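Wornuvside nature centre opens wetland hide and extends family sessions

Wornuvside Nature Centre has reopened its eastern path after nine months of work, with a new hide overlooking the reedbed and a longer programme of activities for families and schools.

The path runs for 556 metres from the main building to the edge of Tultasley Mere. It had been shut since flooding washed out part of the old boardwalk and left two sections unsafe. The replacement is wider, with passing places for wheelchairs and pushchairs, and sits higher above the ground than the one it replaces.

The hide at the far end has seats for 23 people. Two of the viewing slots have been set low for younger children and wheelchair users, and there is a shelf for telescopes along the north side. It will be open from 9am until dusk every day the centre is open. Dogs are not allowed in the hide or on the last stretch of the path, but can be walked on a lead in the woodland as before.

Periklis Kouris, who manages the centre, said visitors had asked about the path more than anything else while it was closed.

"A lot of local families learned their birds on that boardwalk," he said. "We had people ringing up in the spring to ask if they could just go and look at it. The reedbed has done well without us, so there should be plenty to see."

Water rail and reed bunting were both recorded near the hide during the works, and staff found harvest mouse nests in the rough grass beside the path. Part of that grass has now been roped off and will be left uncut until March.

The building work was carried out by Athanasiadis, a timber firm based in Tultasley. Most of the cost was met from the centre's own reserves and a public appeal, which drew 136 donations. Names of donors who wished to be listed will be put up inside the hide later in the year.

School visits

The centre is taking bookings for school groups again. Half-day and full-day visits are available, covering pond life, woodland minibeasts and bats. Each session can be matched to the age of the class, and a teacher's pack is sent out before the visit.

Groups of up to 30 can be taken at one time. Larger year groups will be split, with one half on the reedbed path and the other in the classroom, changing over at midday. Schools coming by coach should use the Gundero Lane entrance, as the bridge on the village side has a weight limit.

Bat evenings

Bat walks return in September and will run until the middle of October, weather allowing. They start at the main building half an hour before sunset with a short talk, after which everyone is lent a detector for the walk down to the mere. Daubenton's bats feed low over the water and are usually the easiest to watch.

The walks are suitable for children aged seven and over, who must come with an adult. Warm clothes and a torch are advised – the path is not lit. Places must be booked, and tickets can be moved to another evening if a walk is called off for rain.

Food and drink

The café keeps its present hours, 10am to 4pm, with last orders for hot food at 2.30pm. Packed lunches for school groups can be ordered up to two days ahead. On bat evenings the counter will stay open for hot drinks and soup until the walk sets off. Visitors bringing their own food can use the picnic tables by the car park or, in wet weather, the classroom when it is free.
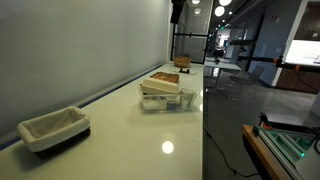
Getting there and booking

The centre is at the end of Gundero Lane, on the Tultasley side of the mere. Parking is free for members and £3 a day for everyone else. The bus stops at the top of the lane, a ten-minute walk from the gate, and there are cycle racks next to the main door.

Family sessions and bat walks can be booked at the front desk or by telephone. Schools should ask for the education office and have a second choice of date ready, as June is already nearly full. The centre will be closed for two weeks in January for tree work along the lane.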